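Bornside open day, simulation room: worth the drive?

Shopfloor & Hobby Robotics > Events and Visits

tbrandt_cnc
Went to the open day at Bornside on Friday. I was mostly there for the palletizing cell but ended up spending more time in the simulation room on the second floor. They run a tabletop setup in sim with one arm and a bunch of household stuff, and they let visitors watch it on two screens, one from the wrist and one from across the room. They said it was OK to post these.

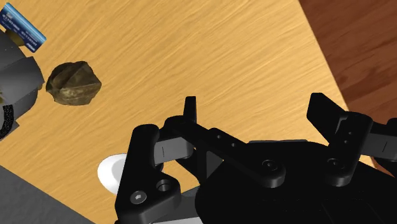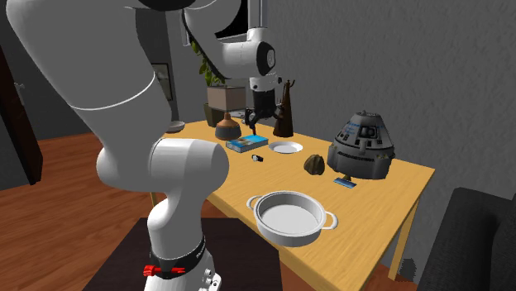 Wrist view first, room view second. Same simulated table in both.

The talk was by Nivaldo Teixeira, who runs the sim side. Twenty minutes plus questions. Sessions were every hour from 10 a.m. and they capped it at 11 people, so sign up at the front desk when you walk in. I got the 2 p.m. one.

millrace
Thanks for posting. Did they show any real hardware doing the same task? I have sat through a lot of sim demos and I always leave with the same question.

tbrandt_cnc
Not in that room. The real arm is downstairs in the Faltano bay and it was doing a different job, putting parts in trays. Teixeira said the tabletop task is sim only until summer.

millrace
Then I don't see what people were supposed to take home from it. A rendered table is easy. Everything has the friction you typed in.

okra_and_solder
I was in the noon group and I disagree. He was pretty open about the friction problem. He put up the run log from that week, 1000 attempts, 841 counted as good, and then spent most of the talk on the bad ones. I would rather see that than a polished arm doing one pick for visitors.

millrace
841 out of 1000 in sim is not a number I would put on a slide.

okra_and_solder
He put it on a slide so people would ask about it. And they did. The guy next to me asked about the gripper opening and got a five minute answer.

pdk_77
What is the dish in the first picture, next to the gripper? If it's the plate from the second one, I would like to know how they pick it up. A flat dish on a flat table is the one thing our two-finger gripper can't do. We gave up and put a lip on the fixture.

tbrandt_cnc
I think it's the plate but I wouldn't swear to it, the gripper covers half of it. In the second picture you can see the plate has a raised rim. Somebody in my group asked about this and he said they come down over the rim with one finger inside and one outside. I didn't see a plate pick myself. Our session was all questions by that point.

pdk_77
One in, one out makes sense with a rim. Doesn't help me, my parts are flat. Thanks anyway.

hollis_w
Why the weird objects? I see a space capsule and what looks like a rock. Who is going to need a robot for that?

okra_and_solder
Shape variety. You want things that aren't all boxes. The lumpy one has no obvious pair of flat sides to grab, and the capsule is way bigger than the gripper can close on. He said the object library has 1603 items and each run pulls a handful.

hollis_w
OK, but a pot that close to the front of the table is asking for trouble.

okra_and_solder
Placement is random too. If something lands near the edge the arm has to deal with it.

jcarver
Did anyone go to the Dravport one in April? Trying to decide which of the two to bring my students to next year. We have a van and one day.

tbrandt_cnc
I did Dravport last year. More machines running, less talking. You walk a painted line past the cells and can't stop long. For students I'd pick Bornside, but call ahead about the group size because of the cap.

millrace
I'd pick Dravport for the same reason you wouldn't. Students should hear a real cell running.

jcarver
Fair points both. Is there parking for a van at Bornside?

tbrandt_cnc
Yes, back lot off Brzozowska. The front lot was full by 9:30. The sign for the back lot is small and faces the wrong way if you come from the highway.

pdk_77
Does anybody know if they post the slides?

okra_and_solder
He said he would email them to everyone on the sign-up sheet. Nothing in my inbox yet. I'll post here if they show up.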